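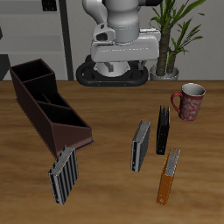

OK parents and teachers, a thread on how our school's read-a-thon fundraiser works this spring, because my inbox is full and typing is cheap.

First thing -- it's not a sale. No cookie dough, no wrapping paper. Kids get pledges for reading, families pay what they pledged, and the money goes to the classroom that did the reading. I have hauled enough frozen cookie dough across a parking lot for one lifetime.

Last September we tried it with just the lower grades at Drarkutton Elementary and brought in $1032. I was hoping for 300, so you can imagine me doing a little dance in the copy room.
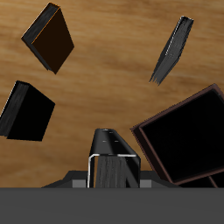
Now the whole school is in, all 19 classrooms. Each kid picks what they read, and please don't fuss over it. Comics count. Cookbooks count. A plain gray book with nothing exciting on the outside, like the gray one in the picture, counts exactly as much as the shiny new series everybody's fighting over. Grown-ups reading out loud counts too, and so do audiobooks in the car on the way to Bruvovbridge.

Pledges can be per book or a flat amount. If Grandma wants to do flat, let Grandma do flat!! Per book gets scary fast when you have a kid like mine who went through 56 of them last time (mostly very skinny ones, but I had signed the form, so I paid up).

Reading logs go home in the Costello folder, same as the lunch menu. Lost it? The office has more. You don't need to write me a note about the dog.
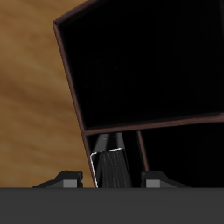

Teachers, your turn. Completed logs and pledge envelopes go to the office every afternoon, please don't let them pile up on your desk. Keep the two apart, and write your room number BIG on both. If you're using a box for them, go for a light one or stick a white sheet in the bottom, because inside a box as dark as the one in this picture a small brown envelope could sit there till summer. Ask me about last fall. Or don't.

Checks get made out to the school, with the room number on the memo line. If you'd like to pay online, it's the Gavetti page, and the link is on the back of the log.
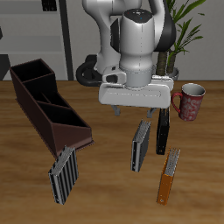

Robot arm over a wooden tabletop

What can rooms spend it on? Pretty much anything the kids will use. One class got beanbags last time, another got a bus to the science center, and one bought so many glue sticks I think they're set until graduation.

Pledge forms are due back in two weeks. If you missed the form, reply here and I'll get one into your kid's folder tomorrow.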